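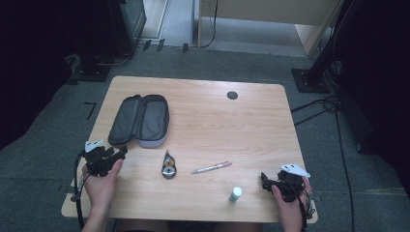

Pencil case packing by demonstration – final report
Group 4: Wyn Yorath, Doaa Saber, Marcelle Lacroix
Advisor: Rhiannon Gwynne

1. What we set out to do

Teach a two-arm setup to put desk items into an open zippered pencil case and close it. No hand-written motion code. All the training data comes from a person doing the task with a pair of hand-held grippers, one in each hand, and the policy learns from that.

Original plan was teleop on the Lloyd arms. We dropped that after the first two weeks. Marcelle got 23 usable episodes in a whole afternoon with the leader arms and most of them were slow, lots of stopping in mid air while she worked out which way the wrist was going. With the hand-held grippers a person who has never done it before is at a decent speed within a few tries.

2. Setup

One table, light top, gray carpet. Head camera looking down at the work area. Each gripper has a white plate with dots on top for tracking and a cable back to the recorder. Cables were the biggest annoyance of the project. If the left one gets under your forearm it tugs right when you reach for the zipper and you can see it in the trajectory as a little hook. We started letting both hang off the front edge and that mostly fixed it.

Items: dark gray case, correction tape, a pen, a small white bottle with a green cap. Case starts open on the left, items to the right of it. Positions changed by hand between episodes, no fixed grid (we should of used one, see section 5).

3. Data

1,634 episodes total, recorded by the three of us plus Alasdair Haldane who helped for most of December. We threw out 205. Reasons in order of how common:
– marker plate turned away from the camera too long
– item dropped off the table
– operator forgot to go back to the start pose
– recording stopped early

Each episode starts with both grippers resting at the near edge. We did not enforce this at first and the early policy would just sit there and shake, it had seen so many different starts.

Labeling was done in Triltum. Takes forever. Doaa wrote a script that splits an episode every time a gripper closes and then you only fix the bad splits.

4. Results

Ran the trained policy on the arms in the Wultley lab, 129 trials.

Pen: good. Picks it up near the middle almost every time, lays it in the case lengthwise. Fails when the pen is nearly parallel to the jaws.

Correction tape: okay. Slips if grabbed by the narrow end. Our own demos were not consistent here, Wyn grabs it from the side and Marcelle from above, and the policy sometimes does something in between that works for neither.

Bottle: worst of the three. It starts standing up, and the gripper knocks it over on approach. Once it is lying down and rolling there is no recovery because we had hardly any demos of that.

Zipper: did not work reliably. Gets the lid over, finds the pull maybe, then loses it at the corner. We are reporting it as not achieved.

5. What we would change

Fixed start positions on a printed sheet so coverage can be checked. We have a big hole in the data at the top right of the table, by the grommet. Found out way too late.

Agree on grasps before recording. One page with sketches would of been enough.

Record mistakes on purpose – drop the pen, pick it up again, tip the bottle, stand it up. Rhiannon told us this in the first meeting and we didnt listen.

Thinner cables or a strap at the elbow.

6. Who did what

Wyn – recording, calibration, this report
Doaa – splitting script, training runs
Marcelle – teleop baseline, lab trials, plots
Alasdair – recording

Plots and the full trial sheet are in the Virkora folder. The calibration notes are in there to, under "old", use the second file.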